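I'd been warned that Drostow was a bit out of the way, and I still managed to miss the turning twice. By the time I found the house the kettle had boiled, gone cold and been boiled again, and there was a seed cake on the table the size of a car tyre (I had two slices, I'm not ashamed).

I'd come to talk about bells. My host has looked after the ones at Drostow chapel since she was 19, and her father did it before her. There are five of them, and the oldest is dated 1803.

"That's the one everybody loves," she told me, "and it's the worst of the lot! It's flat. It's always been flat. My dad used to say it sounded like a bucket with ambitions."

So why not have it retuned? She looked at me as if I'd suggested painting the cat.

"Gunow did that with theirs, and now they sound like a doorbell. You'd hear ours from the far fields and know which village you were walking towards. You can't buy that."

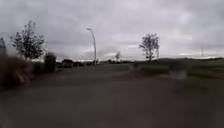
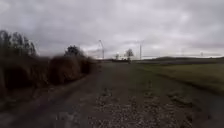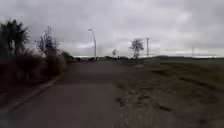
Arturo Caruso

I asked about the stairs, which I'd climbed that morning with a lot of stopping to admire the stonework. There are 211 steps, and she does them every week with a tin of grease in her coat pocket.

"The trick is not to talk," she said. "Visitors always talk."

Last December the rope on the third bell went in the middle of a wedding. She laughed so much telling me this that she had to put her cup down. "The bride thought it was part of the service. Down it came, all of it, on top of young Rusu, and he just carried on pulling at nothing. Lovely manners, that boy."

The new rope came from Stomier and she doesn't think much of it. Too slippery, she says, and too clean. It wants another winter.

She's teaching 3 learners at the moment, the youngest of them eleven, and they practise on Tuesday-night terms she calls "come when you've eaten". I asked whether any of them might take over one day.

"One might. I'm not saying which, they'd be unbearable."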